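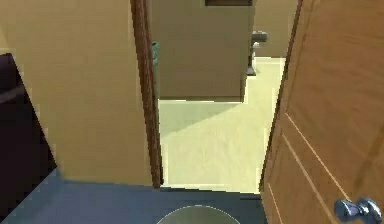 The Umgate Flood Histories is a two-volume work of nonfiction by Orathai Chuensuk about the river port of Umgate and the floods that have shaped it. The first volume, The Low Streets, deals with the old harbor quarter; the second, Ongart Rising, follows the families who left for higher ground upstream at Ongart. It is one of the liveliest works of local disaster history in print, and readers with no tie to the region have taken to it with real warmth.

Background

Chuensuk trained as a surveyor and worked in Ostport before she turned to writing. She began with the harbor office ledgers, a run of daybooks in which clerks noted the height of the river every morning, along with grain prices, lost dogs and quarrels over mooring fees. She read 4000 pages of them (many in a cramped hand that later clerks complained about in the margins!) and then recorded interviews with 67 people who had lived through the last great flood.

Contents

The Low Streets opens in January, with the river already over the fish steps and the town council arguing about who should pay for sandbags. From there it moves back through 200 years of high water. Chuensuk is wonderful on small decisions: a baker who raised his oven by a foot, a school that moved its library upstairs and then, one dry decade later, moved it down again. The chapter on the ferry strike is a delight, and can be read on its own.

Ongart Rising is slower and more personal. Its central figure is Lamduan Nuchit, a rope maker whose letters to her sister fill most of the third part. The letters were translated by Pongsak Kaewmanee, with notes by his brother Thanakorn Kaewmanee on dialect words for mud, silt and standing water.

Argument

The book's main claim is that the town's worst losses followed from its building rules, which let warehouses fill the old spill meadows. Chuensuk gives the weather its due, and a long appendix of river levels lets readers test the case for themselves.

Reception

The first printing of 3000 copies, from the Hirkcombe Press, sold out. Khadija Gaber praised the "marvelous, muddy detail" in her review but found the account of the council elections too brief. Later printings add a fold-out map and correct the dates of two minor floods in chapter six.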